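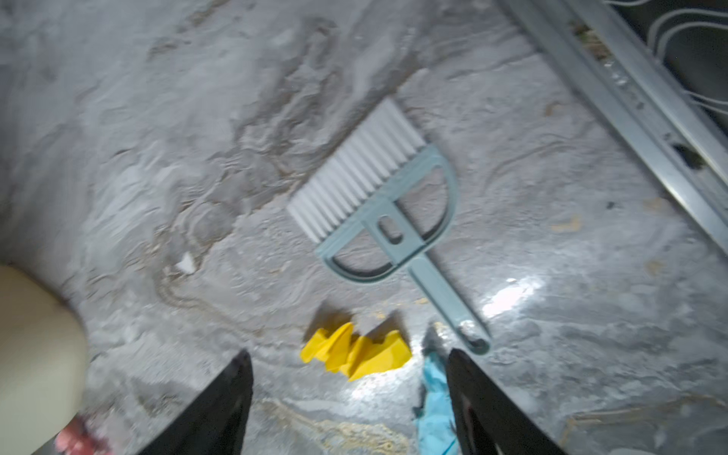 Wrist camera view of a hand brush and crumpled cloths, Sterken station.

Sterken Demonstration Station
Two-arm tabletop equipment for recording manipulation tasks
Supplied by Pastidari. Recording software: Flusley.

Overview

The Sterken Demonstration Station is a fixed work surface with two robot arms, operated by a trained person and used to record examples of everyday handwork. The recordings are used to train control policies. Each example consists of one complete attempt at one task, from a prepared starting layout to an agreed end condition, together with the camera images, joint positions, gripper commands and a short written label.

The station is intended for research departments, technical colleges and product groups that need their own examples instead of relying entirely on published collections. It may be purchased, or reserved by the week at the Begović site, where Pastidari maintains a complete station for visiting teams.

Principal parts

Work surface. A rigid tabletop with a marble pattern is fitted as standard. Many learning systems are trained on plain surfaces and perform poorly on veined, stained or reflective ones. Customers who require a plain surface may order one separately.

Arms and grippers. Two arms are supplied, each with a two-finger gripper. The black finger pads can be replaced without removing the gripper body. Pads are wear items and are not covered by the warranty.

Wrist cameras. One small camera is mounted at each gripper and moves with it. The fingertips remain in view so that the relation between finger and object is present in every image. Exposure is fixed at the beginning of a session and is not changed until the session is closed.

Frame. The tabletop is carried on grooved aluminum rail. Fittings may be moved along the groove, and the rail should be brushed out whenever fragments collect in it.

Operator desk. The desk holds the control handles, a foot switch and the screen on which Flusley runs. It may be placed on either side of the station.

Standard task set: sweeping and collecting

The station is delivered with a written task set based on cleaning work. The material consists of a hand brush with white bristles, a matching dustpan in pale blue-gray plastic, soft cloths, and sheets of colored paper for crumpling. All of it is inexpensive and can be bought locally when it wears out.

Cleaning work was chosen on technical grounds. The brush must be held firmly while its bristles are allowed to bend. The dustpan has to be kept at a usable angle by one arm as the other arm works toward it. Crumpled paper has no fixed shape, so that no two starting layouts are the same and the system cannot succeed by repeating a memorized path.

Paper is prepared by hand. Operators should tear as well as crumple it, and should vary the size of the pieces between recordings. A large piece may come to rest over the rim of the dustpan, as the pink sheet does in the next view. The task sheet treats a piece in that position as collected, provided that some part of it lies inside the scoop when the recording ends. Sites that prefer a stricter rule may set one in Flusley before the first recording, but must not alter it within a set.

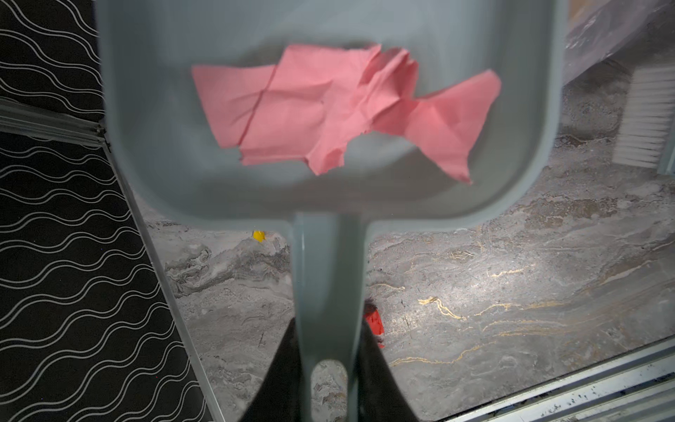

Recording procedure

1. Open a session in Flusley and select the task sheet. The sheet states the objects, the starting layout and the end condition.

2. Wipe the camera covers and check both views. Blur caused by a moving arm is acceptable. Blur caused by a dirty cover is not, and recordings affected by it should be withdrawn.

3. Place the objects by hand. Colors should be mixed. A layout may include scraps that lie apart from one another as well as scraps that lie close together.

4. Bring both arms to the rest position and press the foot switch. Recording starts on release of the switch.

5. Carry out the task at an even speed. If a piece is missed, the operator should go back for it and continue. Corrections of this kind are useful to the learning system and are not treated as errors.

6. Press the foot switch again at the end condition, then enter the label. Labels are short and use the words on the task sheet: "yellow paper in dustpan," for instance, or "brush returned to surface."

7. Mark the recording as complete, partial or withdrawn. Partial recordings are kept in a separate folder and delivered with the rest.

Partly finished layouts

A useful set contains recordings that begin in the middle of the work. The task sheet therefore provides layouts in which the dustpan already holds something and other scraps remain on the table. The view that closes this section has one crumpled yellow piece in the scoop, with pink, red and yellow scraps still outside it. A policy trained only on an empty dustpan tends to treat a filled one as an unfamiliar object.

Long, thin objects deserve particular care in such layouts. A handle clamped between the fingers extends well beyond them, and its far end travels much farther than the wrist for a small turn of the arm. New operators should practice with the arm speed reduced. The station allows the speed limit to be set for each arm separately -- the limit is stored with the recording and can be read back during training.

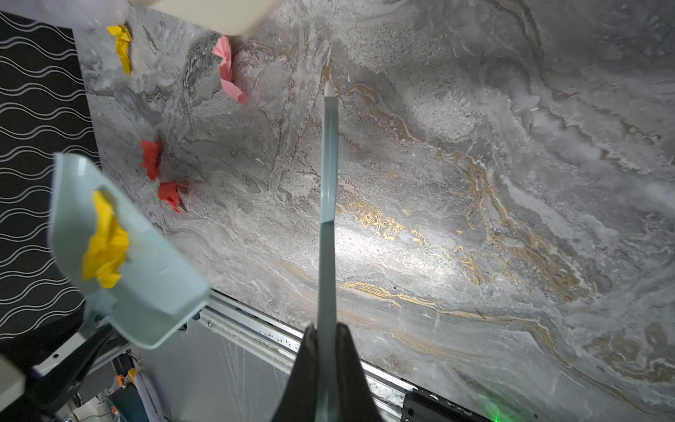

Operator training

Training is given at the Begović site or at the customer's premises. The course lasts five days and is offered to two operators at a time. The first part covers the control handles and safe stopping. The remainder is spent on recording, with each participant's work reviewed in Flusley by the instructor, Živko Babić.

Participants need no background in programming. Patience, good eyesight at screen distance and a willingness to repeat a task carefully are of greater value. Participants whose recordings are accepted on review receive a certificate, and their operator name is enabled in the software.

Starter set

Each purchased station is supplied with a starter set of 800 reviewed recordings of the sweeping and collecting tasks, made at the Begović site on equipment of the same design. The starter set is intended for checking that a customer's training software reads the files correctly. It may also be combined with the customer's own recordings, although Pastidari advises keeping the two sources labeled, as lighting and surface wear differ between sites.

The files are delivered on a drive. Use within the purchasing institution is unrestricted. Passing the set to other parties requires written permission.

Site requirements

The station should stand on a level floor, away from direct sunlight. Glossy surfaces return bright reflections from ceiling lamps, and the position of these should be noted on the site form -- the form is kept with the recordings. Walkways behind the operator desk must remain clear, and the stop button must be within reach of both the operator and any person preparing the layout.

No person may place or remove objects while an arm is enabled.

Care of task material

Brush bristles should be combed straight at the end of a session. Cloths are washed when soiled and returned to the same station. Used paper may be kept for further recordings until it no longer holds a crumpled shape.

A dustpan or brush that has been replaced by one of a different color must be entered as a new object in Flusley, even where the form is the same.

Ordering and reservations

Stations are built to order. Requests should state the surface required, the side on which the operator desk is to stand, and whether training will be held at Begović. Reservations for July are accepted in writing only.

Inquiries regarding purchase, reservation and permission to share recordings should be addressed to Bujar Berisha, Equipment Office, Pastidari.

Page last revised 30 January 2021.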